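Cisela House Shared Kitchen
Minutes of the monthly meeting, as approved with one correction to the spelling of "colander"

Held in the kitchen itself, the upstairs room having been double-booked by the ukulele group. The meeting opened at 7 p.m. on Friday, or as soon after that as the kettle would permit. Enough members were present to make decisions and to complain about them afterwards.

1. Minutes of the last meeting

Taken as read. It emerged in the course of the evening that they had not been read. The chair held up the only printed copy, which had a ring from a mug on page two, and asked for someone to move acceptance. Someone did. A member asked for it to be noted that "colander" has no second L at the front, and it is noted.

2. The fridge

This item took up most of the meeting, as it has at every meeting in living memory.

The tall grey fridge was bought second-hand from Pešek in the winter for $600, delivery included, stairs extra. The secretary reminded members that the motion at the time was for "a fridge everyone can be proud of" and asked whether anyone wished to revisit the wording. No one did.

The first question was the outside of it. The cleaning roster has "wipe fridge doors" on it every week, and every week it is ticked. Members agreed that wiping was plainly going on. Opinion was divided on whether it was achieving anything, as the streaks seem to follow the cloth. One side holds that the fault lies in the spray (Oris, the big refill bottle, bought on special). The other side holds that the fault lies in using the same cloth that does the stovetop. After fifteen minutes the chair suggested a trial: warm water and a clean cloth for the bottom door, Oris for the top door, results at the next meeting. Carried, with one member asking to be recorded as having said so last year.
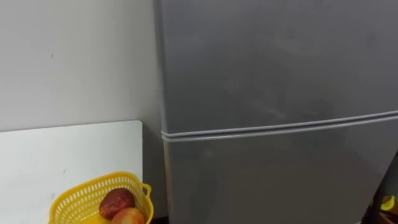 The second question was the inside. The label system adopted in autumn (name, date, masking tape) continues to work very well for the people who were labelling their food already. A jar of something brown on the middle shelf has a date but no name. A casserole has a name but the date is a matter of interpretation. It was agreed that anything unlabelled goes out on bin night, and that the person doing it need not knock on doors first. A proposal to exempt cheese was debated with more feeling than the subject is used to, and lost.

The freezer was then raised by a member who has been raising it since she moved in. Peas are over-represented. The meeting resolved that no further peas be bought until the present peas are eaten. There was a suggestion of a communal soup. There was a silence.

Action: notice about unlabelled food to go on the inside of the pantry door, in a font larger than last time.

3. The white board

Members will recall that the white board was to be put up as a message board, for the roster, the shopping list and what the original motion called "cheerful exchanges". It has yet to meet a wall in any permanent way. The sticking point remains the rental agreement, which says no new holes, and the adhesive strips, which say they hold more than they do.

Three views were put. The first, that it should be hung beside the fridge, where people already stand and stare. The second, that it should go in the hallway, where it would be someone else's problem. The third, that it makes a perfectly good board leaning where it is and that shorter members have no difficulty with it at all. The third view was put by a shorter member.

It was further observed that the board has picked up some grey marks and scuffs without ever having carried a shopping list. The chair asked whether these came off. The meeting did not know. A tin of board cleaner is to be priced, and if it comes to more than a coffee we will try the Oris.

Action: ask the landlord's office about two small screws. Ask nicely this time.

4. The mark on the wall

A member drew attention to the small dark mark on the white wall to the left of the fridge. Theories offered included an old nail hole, a bit of sauce and a spider with great patience. The wall was painted at our own expense and there is strong feeling that it should stay in the colour it was painted. There is a part tin of the paint in the shed, though the lid has not been lifted in some time and nobody present would vouch for the contents. Deferred until the screws are settled, there being little sense in touching up one spot in order to make two more beside it.

5. The yellow basket

Whose is it, and what is it for? The meeting spent longer on this than the agenda allowed.

The yellow plastic basket was brought in for clean tea towels. It was afterwards claimed for recycling, on the grounds that it has holes in it and would drain, and then by the gardening contingent, on the same grounds, for potatoes. Each group believes its own use to be the official one. The secretary went back through the minutes and found that the official use is "general", which helped no one.

A motion that the basket be for tea towels and nothing but tea towels was put and carried narrowly. The potato faction accepted the result with grace and has asked for a basket of its own. Wirketti have a similar sort in their bargain aisle, and a green one was favoured so that the two could be told apart by people in a hurry. The recycling is to go back to the crate on the porch, where it was happy.

There was also a request that the basket not live on the main route between the sink and the fridge. Members carrying hot things were sympathetic. Members carrying cold things had not noticed a problem.

Action: buy one basket, not yellow.

6. The gap

Raised under the fridge, then ruled out of order, then raised again here. Things go down the side of the fridge. They are not seen to go, but they are missed. The current list of the missing stands at a wooden spoon, the good peeler and the lid that fits the medium pot. It was agreed to pull the fridge out at the December clean, subject to there being enough backs in good order on the day. Members are asked not to book themselves out of town for this as they did for the oven.

7. Any other business

The tap is still dripping. The ukulele group can be heard through the ceiling and has been asked to learn a second song. The biscuits were thought to be better than last month's and the meeting would like them again.

The meeting closed at 9 p.m. Next meeting same place, unless the upstairs room comes free.

Comments

potatofaction
For the record I accepted the result with grace and will be requesting a recount.

2nd floor back
The lid that fits the medium pot is in my room. I'd rather not discuss it. Will return it tonight.

teatowel_majority
Green sounds good. Could it be a bit bigger than the yellow one? The potatoes were stacking up.

flat 2
Warm water and a drop of vinegar on the fridge doors, then dry it off with an old T-shirt. I did say so last year.

potatofaction
Seconded, if it isn't my T-shirt.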